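Search this site Enter keywords Go

Consumer Claims and Evidence
Handout 4: Reading a shelf
Instructor: Hanan Daher

Last session we took apart the word "natural." This time the subject is placement, and the claim that where a product sits decides whether you buy it. You will hear this stated as fact in every marketing class. I would like you to be harder to convince.

The usual source is a trade report. The one in your packet, from a consulting firm called Zetolberg, says that moving a drink to eye level "drives" sales. Look at page 16. They watched one store, in May, with a discount running on the same drinks. Take away the discount and I don't know what is left. Neither do they.

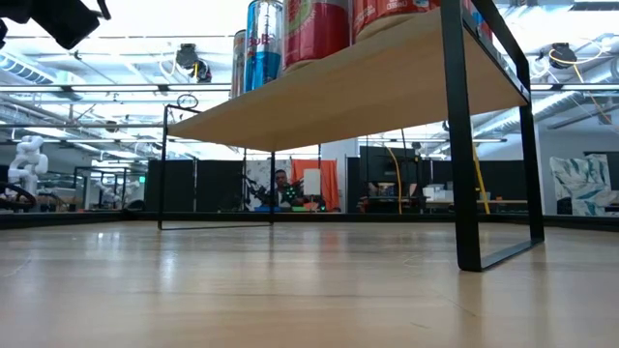 Eye level is a slippery term to begin with. Whose eyes? A child, a tall adult and a person in a wheelchair each have a different one, and the Zetolberg report never gives a height. Even a low stand changes things: cans set up on a raised board with black metal legs, sitting on a table, are higher than cans set on the table itself, but I would want to see sales numbers before calling that "premium placement." Erhan Aydoğan's short paper (in the packet) makes the same complaint at greater length. Read the first half; the second half is mostly about cereal.

Then there is the survey problem. Bamurico asked 1000 shoppers why they picked a drink, and 300 said they "noticed it first." People are bad at reporting this. Ask someone why they chose a thing and they will give you a reason, whether or not it was the reason -- and the survey offered "noticed it first" at the top of the list. Tania Bepari raised this in discussion and I have not heard a good reply. 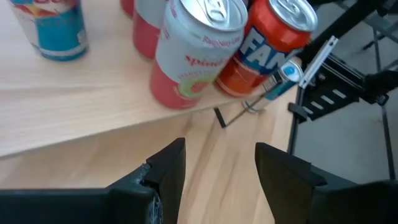 Does a higher sales figure after a shelf change show that the change worked? It shows that sales went up. You need a similar store that changed nothing, measured over the same weeks, before you can say more.

For next time:
Read Bilal Ghanem's reply to Aydoğan, to page 56. He thinks the effect is real but small. Mark every sentence where he gives a number, and write down where the number came from.
Bring one ad or store sign that makes a claim about what "most shoppers" do. Store flyers are fine -- the Asthorpe ones are full of them.
Written answers, one page, typed.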